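Looking after knitwear: washing, drying and folding on the table
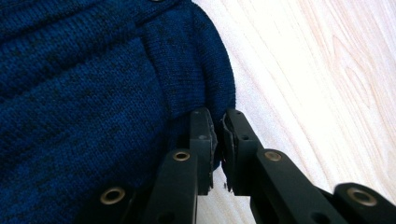 Blue knit on a pale wooden surface, with the thick band at the edge.

I learned to care for knitted clothes from my aunt, Marlina Nair, who repaired jumpers and cardigans for other people in the evenings. She had very few tools and one good table. Most of what I write on this page comes from her, and the rest comes from my own mistakes, of which there were many.

Before washing

Turn the garment inside out and close all buttons or snaps. An open button pulls on the knit when the water moves it, and after some washes you get a small hole beside it. Check the cuffs and the hem with your fingers. If a loop stands out, do not cut it. Take a blunt needle and push the loop through to the inside, then stretch the fabric gently in both directions until the loop becomes shorter.

Dark blue and black knits should be washed alone the first two or three times. I once washed a navy cardigan together with a cream scarf, and the scarf is now a sort of grey. My aunt kept it for polishing shoes.

Washing by hand

Use cool water and a small spoon of wool soap. I buy the one from Mirkik because the smell is weak, but any mild soap without bleach will do. Press the garment down and let it rest for ten minutes. Do not rub, and do not lift it out by the shoulders. A wet jumper is very heavy and the sleeves will grow longer. Put both hands under it and lift it like a sleeping cat.

Rinse until the water is clear. If the water is still cloudy after the third time, you used too much soap.

Drying

Roll the garment in a dry towel and press the roll with your knees or your elbows. Then lay it flat on a second towel, and give it the right shape while it is damp: sleeves straight, side seams parallel, the band at the bottom even. A doubled band dries much more slowly than the rest. I turn the garment over after one night and open the fold of the cuff a little, so air can come in. In January my thick ones need two full days, in June only one.

Never put a wet knit directly on bare wood. The colour can go into the grain, and it is difficult to remove - I have a mark on my own table which two rounds of sanding did not take away.

Where to fold

A bed is too soft for folding. The garment sinks and you cannot see if the edges meet. A table is better, and a pale one is best for dark clothes, as you notice fluff and loose threads at once. Wipe the surface first and pass your palm over it to find rough places. Even a very small splinter will catch a loop.

How I fold a jumper or cardigan

Lay it with the front side down and smooth it from the middle to the outside. Small wrinkles in the body are not important, but a wrinkle in a thick band will stay there for weeks, so begin with the bands. Hold the band at both ends, pull softly, and let go.

Fold one sleeve across the back, then the other. Fold the sides in by a hand's width. Now bring the bottom up to the middle, and once more to the neck. For very heavy knits I stop after the first fold and roll the rest loosely. It takes more room in the drawer but there is no sharp line across the chest when you wear it.

If there are buttons, put a piece of thin paper between them and the fabric. Metal snaps especially leave a round mark when something is stacked on top.

Keeping them

Do not hang knits. If you have no drawer space, fold the jumper over the bar of the hanger, with the body on one side and the sleeves on the other. Heavy ones go at the bottom of the pile and I do not put more than five together.

For moths I use cedar blocks and rub them with fine sandpaper when the smell is gone. Lavender bags are also nice, though I am not certain they do very much. More useful is to take everything out twice a year and shake it near a window.

Small balls on the surface

These come mostly under the arms and at the cuffs. A knit comb is safer than an electric shaver on soft fabric. Lay the part flat, hold it tight with one hand and comb in one direction only. On a mottled or heathered yarn the balls are harder to see, so work beside a lamp placed low - they will throw a little shadow.

Sekar Hidayat wrote to ask if a steam iron is allowed. Yes, but hold it above the fabric and do not press. Let the garment cool before you move it.

Last updated: January 2023

Filed under: Clothes care, Laundry, Folding

Contact | © Titari Home Notes | Back to top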